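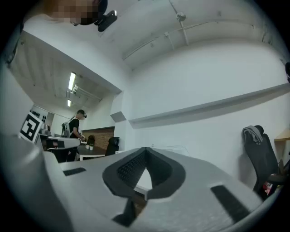 Leltik Mano es una pinza de mano para enseñar tareas domésticas y de taller a un brazo robótico. La pregunta que nos hacen todos los clientes es si el brazo ya sabe recoger la cocina, y la respuesta corta es que depende de la cocina y de la paciencia. Colocar dos vasitos blancos uno al lado del otro sobre una mesa oscura, por ejemplo, es un trabajo serio: hay que encontrarlos, agarrarlos sin aplastarlos y soltarlos donde toca. Un niño lo resuelve mientras piensa en otra cosa. El brazo no piensa en otra cosa, y aun así tarda más.

Qué hace hoy

Con la pinza se graban demostraciones de la tarea y el programa Pudoseo las convierte en material de entrenamiento. Para una tarea sencilla recomendamos 200 demostraciones; para una complicada, más café. Estos son los trabajos que aceptamos en proyectos con clientes:

Vasos y tazas vacíos, de la mesa a la bandeja. Bien.
Piezas de taller de la caja al soporte, siempre que la caja no cambie de sitio. Bien, con supervisión.
Trapos y paños. El brazo los dobla, si somos generosos con la palabra doblar.
Calcetines. Empareja los iguales y también bastantes que no lo son.
Vajilla mojada. Todavía no. Pregunte el año que viene y traiga platos de plástico.

Meenakshi Bhatt, responsable de pruebas, mantiene una lista de 54 tareas de casa y taller. El brazo hace 6 sin ayuda. Limpiar detrás del frigorífico no figura entre ellas, aunque en eso empata con la mayoría de nuestros ingenieros.

Qué incluye

Pinza de mano Leltik Mano
Licencia de Pudoseo para 2 puestos
Maletín de transporte Tredberg
Manual en español e inglés (el inglés es mejor, estamos en ello)

El brazo se vende aparte. Trabajamos con el modelo Grewal de sobremesa; para otros brazos, consulte antes de comprar, que las devoluciones pesan mucho.

Antes de pedirla

Mano es una buena compra si tiene una tarea repetitiva, objetos conocidos y alguien dispuesto a repetir el mismo gesto toda una mañana. Si busca quitarse de encima la plancha, siga planchando y apúntese a nuestra lista de avisos. La próxima versión del programa saldrá en febrero y traerá mejoras con objetos blandos. De camisas no prometemos nada.

Precio y plazo de entrega, bajo consulta. Las demostraciones en nuestro local se hacen con cita previa; puede traer sus propios objetos, a ser posible de los que no le dé pena perder.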